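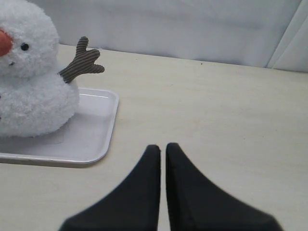
The workroom at Flundilel is on the second floor, above a shop that sells vacuum cleaner parts. The owner makes soft toys there, nearly all of them winter ones, and sells them through two gift stores and a website she updates when she remembers. She asked that her name be left out of this piece. "People can write to Flundilel," she said. "That's the name on the tag."

She started with snowmen and has never really moved off them. Bears were tried for one season and dropped. "A bear has to have an expression or it looks sick," she said. "With a snowman you have the nose, and the nose does most of the work."

The fabric is a curly white bouclé plush she buys by the roll from Proltau, a textile dealer that mostly supplies upholstery shops. She went through several other whites before settling on it. Smooth fleece showed every seam. Long pile hid the seams but also hid the eyes, and customers kept asking whether the eyes had fallen off. The looped kind sits in between. It sheds badly when it is cut, and she cuts it from the back with a small knife so the loops along the edge stay whole.

"You cut the backing only," she said. "If you use scissors you get half-loops, and half-loops come out in your hand for the next year."

The body is two rounded parts, the head smaller than the base. They are stuffed separately and joined by hand with a ladder stitch, pulled tight every fourth stitch or so. She uses a curved needle. The base gets a flat disk of heavier cloth inside and a small bag of plastic pellets so it will stand up. The head has no weight in it at all. Early ones did, and they tipped forward on the shelf.

The arms took longer than anything else to get right. For the first winter they were twisted wire covered in felt, and they bent in the mail. She now sews them from brown corduroy, in the shape of a forked twig, and turns them right side out with a knitting needle. The ribs in the corduroy look enough like bark that she has never wanted to add anything. The difficult place is the fork, where the fabric has to be clipped almost to the stitching before it will turn.

"I lose one in ten at the fork," she said. "I've got a bag of them. My sister says make them into antlers, but they're not long enough."

The eyes are small, round black beads. She sews them through the whole head with waxed thread and ties off at the neck, where the knot disappears into the join. Toys meant for very young children get embroidered eyes instead, and she keeps those on a separate shelf with a different tag. The carrot nose is a narrow cone in orange-red, put on last.

Asked why it goes on last, she said she moves it. "I pin it and look at it, and then I go and make coffee and come back. Usually it's too high. A high nose makes them look surprised."

Last year she finished 300 snowmen, working alone except for the weeks before the holidays, when a neighbor comes in to stuff. This year she has orders for more than that already. One store, Bognár, has asked for 54 in a smaller size, with the same arms. She has told them she will try. The smaller arm pattern has the same trouble at the fork, only worse – there is hardly any seam allowance left to clip.

The small ones will sell for 29 dollars. She would like to charge more for the hand sewing, but the stores take their share and she doesn't think people will go higher for something that comes out of a box once a year.

Most of her time in spring goes to things other than sewing. She orders stuffing, repairs the machine, answers mail about missing packages, and takes the pictures for the website. She also does repairs for free if the toy is one of hers and the customer pays the postage. Dogs are the usual cause. Noses come back chewed more often than arms, and she keeps a jar of spare ones ready.

She is asked often whether the snowmen can be washed. They can, by hand, in cool water, with the base kept out of it as much as possible. The pellets don't mind but the disk takes days to dry. Corduroy should be brushed with a dry toothbrush in the direction of the ribs.

Cutting for the next season starts in May, after the new roll arrives. She had thought about adding a penguin and had gone as far as buying some black plush from Pirotitz, but it is still in its wrapping under the table. "The snowmen are ordered," she said. "The penguin isn't ordered."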